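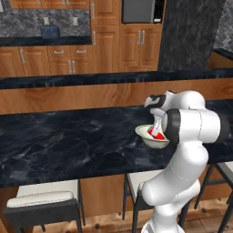 Progress report to Karner, January

Hi Pouran,

I promised you the bad news first this time, so in it goes: we lost a good chunk of the month to a grip fault in the kitchen simulation, and the bowl task is behind schedule because of it. The rest of the work is in decent shape and I'll get to that.

The task itself hasn't changed since my last report. The arm picks up a bowl with something in it, moves it over the island counter and sets it down without losing the contents. We ran a batch of 540 attempts overnight on the Prellel build, and when I came in with my coffee the summary looked wonderful (I may have texted Hosseinzadeh a string of exclamation marks, sorry, Hosseinzadeh). Then I started watching the replays. In 18 of them the fingers had sunk partway into the wall of the bowl. The simulator was treating that overlap as a really firm hold, so those runs got full marks for a grasp that could never happen on real hardware. Worse, when the arm opened its hand to let go, the solver pushed the two shapes apart all at once and the bowl shot off across the kitchen. One ended up behind the toaster!

The scoring script missed it for a silly reason, and it's my script. It checked the bowl's position at the moment of release and then stopped looking. I've changed it so it keeps watching until everything has settled, and it now fails any run where the contact force goes over our limit at any point.

The overlap took longer to track down. Geva found it in the end, after I'd spent days blaming the gripper settings. The collision shape for the bowl was thinner than the bowl you see on screen, and with our time step a closing finger could get right through it between one update and the next. We thickened the shape and halved the step. We then reran 200 attempts from the same starting positions and got no sunken fingers and no flying bowls. We did get 10 ordinary drops, mostly when the bowl tips too far on the way over, and I'm fairly happy about those because they look like drops a real arm would make.

What this means for you:

The success figures in my previous report came from the old script, so please don't quote them to anyone. I'll send corrected ones once the full batch has been rerun.

The smaller step makes everything slower, close to double the computing time. I can cover this quarter from what we have left. Next quarter I can't, and I'd like to talk about that on our call.

The move to the physical arm is on hold until I've checked the release motion again. Anything trained on those bad runs may have learned to squeeze much too hard, so we're throwing that version out and retraining from the one before.

On the happier side, the cabinet and drawer tasks don't use the bowl model at all and are still on time. Geva is partway through checking the collision shapes on the other dishes, and the mugs are next.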